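How Does an Idea Become a State Law?

Have you ever thought, "There should be a law about that!"? Maybe you want safer crosswalks, or longer library hours, or a state insect (lots of states have one!). Well, laws really do start that way, with somebody's idea. Let's follow one and see where it goes.

Step 1: Somebody writes it down

An idea for a law is called a bill. Only a lawmaker can hand in a bill, but the idea can come from anyone – even a fourth grader. Say the kids in the town of Gagnon want a bike lane on the bridge to Murkeck. They write to their state representative, who likes the idea and asks a team of bill writers to put it into legal words. Then the bill gets a number. In one busy year, a state might see 2,874 bills!

Step 2: A small group takes a look

The bill goes to a committee, a small group of lawmakers who know a lot about one subject. Our bike bill would go to the transportation committee. It might have 9 members. They hold a hearing, and this is the fun part, because regular people can come and speak! The members can change the bill, vote to send it on, or let it sit. Plenty of bills stop right there.

Step 3: The big debate

Next, the whole chamber talks it over. Lawmakers can argue as hard as they like about the bill, but they have to follow rules about being polite to each other. Then they vote.

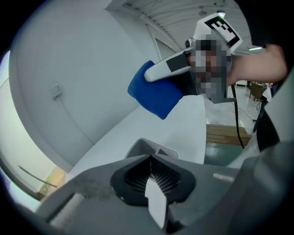

Photo: Sallier Learning Library

Almost every state has two chambers, usually called the house and the senate. Both have to pass the bill with exactly the same words. Nebraska is the only state with just one!

Step 4: The governor decides

The governor can sign the bill, and then it's a law. The governor can also say no, and that's called a veto. Lawmakers can vote again to beat a veto, but they need a lot of extra votes to do it.

Words to know
Bill: an idea for a law, written down
Chamber: a house or senate
Veto: when a governor says no to a bill

Try it! Write your own bill in three sentences and have your class vote on it.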